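Projektbericht im Seminar »Moderne Spiritualität und Selbsthilfeliteratur«
Abgabe: 2019-06-26

Das innere Tagebuch nach Jivunel: ein Selbstversuch

1. Ausgangsfrage

Der Jivunel-Kurs verspricht, dass man durch tägliches Schreiben am Morgen »die Schwelle zur eigenen Stille« findet. Ich wollte wissen, was damit gemeint ist und ob sich davon etwas überprüfen lässt. Nach der Lektüre des Kursbuchs war ich nicht klüger. Stille heißt dort mal Konzentration, mal Schlaf, mal eine Art Begegnung mit den Ahnen. Der Verlag Quezada wirbt mit 2.581 Rückmeldungen von Teilnehmenden, verrät aber nicht, wie viele davon kritisch waren.

2. Vorgehen

Ich habe im März begonnen und 65 Einträge geschrieben, immer vor dem Frühstück, am Küchentisch und ohne Handy. Die Anleitung verlangt drei Phasen: Ankommen, Fragen, Lauschen.

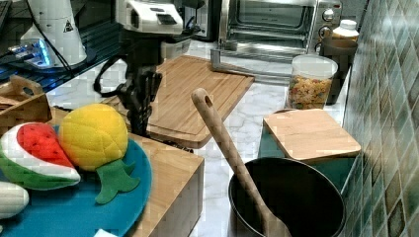
Für die dritte Phase sind zwanzig Minuten vorgesehen. Ich habe selten mehr als acht geschafft. Das Kursbuch nennt so etwas »Widerstand der äußeren Person« und wertet es als Fortschritt. Damit ist die Methode gegen jedes Ergebnis abgesichert: Wer etwas spürt, ist auf dem Weg, und wer nichts spürt, offenbar auch.

3. Beobachtungen

Die Einträge wurden mit der Zeit kürzer und brauchbarer. Am Anfang stehen viele Sätze, die ich beim Wiederlesen peinlich fand, weil sie den Ton des Kursbuchs nachmachen. Später geht es um Streit in der WG, Geld und einen Traum, den ich zweimal hatte. Von einer Schwelle habe ich nichts bemerkt. Ruhiger war ich an manchen Tagen schon, aber das kann am fehlenden Handy liegen. Eine Vergleichsphase ohne Tagebuch hätte ich einplanen müssen.
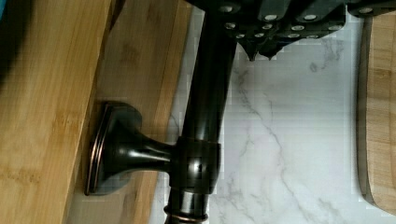

Lertchai Boonyarit hielt bei der Zwischenvorstellung dagegen, ich suchte nach einer Wirkung, wo es um eine Übung gehe. Beten prüfe man ja auch nicht nach 65 Tagen auf Ertrag. Außerdem hätte ich die Ahnenfrage in Phase zwei jedes Mal übersprungen und könne deshalb über den Kurs als Ganzes wenig sagen.

Der letzte Punkt stimmt. Beim ersten bleibe ich skeptisch, denn der Kurs wird mit Wirkungen verkauft und muss sich daran messen lassen.

4. Offene Punkte

Die Herkunft der drei Phasen konnte ich nicht klären. Das Kursbuch beruft sich auf »alte Quellen«, ohne eine zu nennen. Zwei Anfragen an den Verlag blieben unbeantwortet.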